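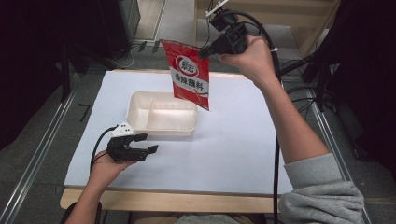

Forum: Pantry and Cold Storage > Dry Goods > Packets and Sachets
Thread: Storing flat sauce packets - on edge or lying down?

rmockus wrote:
I have been sorting foil and film sauce packets into shallow plastic trays and would like opinions on orientation before I do the rest of the cupboard. These are the flat pouch type you get for noodles and hot pot, not the little takeout sachets. The one in the photo is typical of what I have most of: red and glossy, white oval logo near the top, 香辣酱料 (spicy sauce) on the white band below it. The tray is the shallow rectangular kind with a raised rim and a flat bottom. Lying flat, the packets stack but slide over each other, and I can only read the top one. Standing on edge, they lean and end up folded at the bottom seal. Shelf height is 12 inches, so height is not the limit. Depth is.

Rimantas

stijn_k wrote:
Flat. The bottom seal is the weak point on any pouch that holds oil, and if you stand it up the whole weight of the contents sits on that seal. Flat spreads the load over one face. I have kept chili oil packets flat in a drawer for years and lost two, both of which had been bent in shipping before I got them.

areeba.w wrote:
I disagree with Stijn on this. A single packet lying flat is fine. A pile is a different case, because the bottom one carries everything above it, and the corner of one packet presses into the face of the next. Every leak I have had came from the bottom of a pile. On edge, each packet carries only itself. File them like index cards in a deep bin and put a divider every so often so they can't slump.

A shallow tray is the wrong container for that. The rim has to come at least halfway up the packet or it folds over, which is what Rimantas is seeing.

stijn_k wrote:
How high was the pile? I would not go past a few layers in any tray. Past the rim they slide off anyway, so a shallow tray sets its own limit.

areeba.w wrote:
Higher than the rim, I admit. It was a Nurkari bin, the deep one, loaded flat to the top. So you could say I used a deep bin the way you should use a shallow one. I still think on edge is better for finding things.

uzmap wrote:
Two separate questions are getting mixed here.

1. Leakage. Depends on the seal and on whether the packet is creased. Orientation matters less than people think. Crease a laminated film and you can get a pinhole at the fold, flat or upright.
2. Retrieval. Depends on where the name is printed. If it is across the middle or lower down, as on the red one, a front rim hides it when the packet is upright. You see the logo and nothing else. That is useless if you buy three flavors from the same maker.

For the second problem I put a strip of masking tape on the top edge and write the flavor and the date on it. Takes a minute per tray.

rmockus wrote:
Good point about the name. The logo is the same across the range as far as I can tell, and I can't tell mild from spicy by color at a glance. Tape it is.

On creasing: do you handle them by the corner or by the flat? I have been lifting them by an upper corner to keep my fingers off the filled part.

uzmap wrote:
Corner is fine if you stay on the sealed margin. Don't pinch inward of it. A full pouch hangs at an angle from one corner and the sauce shifts to the low end, so set it down low corner first and let the rest follow. If you drop it flat from height, the contents hit the seal all at once.

stijn_k wrote:
I think that is overcautious for a small pouch. They survive a delivery truck.

uzmap wrote:
Most of them do. You said yourself that two of yours didn't.

arsalan_m wrote:
Coming at this from the other side - I repack for a small grocery and handle more of these than anyone should. We tried both. What we settled on:

- Trays, flat, no higher than the rim.
- Alternate the direction of each layer so the thick ends don't all land on the same side.
- A sheet of plain paper on the tabletop while sorting. An oily packet leaves a mark on it and you know to check the batch.
- Anything with a mark goes in a separate tray and gets wiped before it goes anywhere near the others.

We ran 800 packets through in October last year and pulled 12. No idea how many of those leaked with us and how many came in that way.

The trays are Wiltura seconds. They flex a little when you lift them by one end, so use both hands.

areeba.w wrote:
The paper is a good idea. Does it need to be white?

arsalan_m wrote:
Any pale color. Red oil shows on all of them. Avoid newsprint, the ink comes off on the pouch.

rmockus wrote:
Update. I did one tray flat to the rim with alternating layers, and one lot on edge in a deeper box with cardboard dividers. The flat tray takes fewer packets but fits the shelf depth. The box is easier to search and wastes the space behind it. I am going to keep the spicy ones flat, as I go through those fastest, and file everything else. Not a clean answer, but the cupboard closes.

stijn_k wrote:
Check the box again in a month. They will have slumped.

areeba.w wrote:
Not if the dividers are tight.

Filed under: Dry goods, Sachets and pouches, Tray storage
Last reply: August 2023

Print this thread
E-mail this thread to a friend

Recent in Packets and Sachets
Soy sachets sticking together in summer
Pandurar clip lids - do they fit the older trays?
Removing chili oil stains from plastic
Best before or packed on? Reading imported date codes
Lodhi drawer dividers, 400 mm version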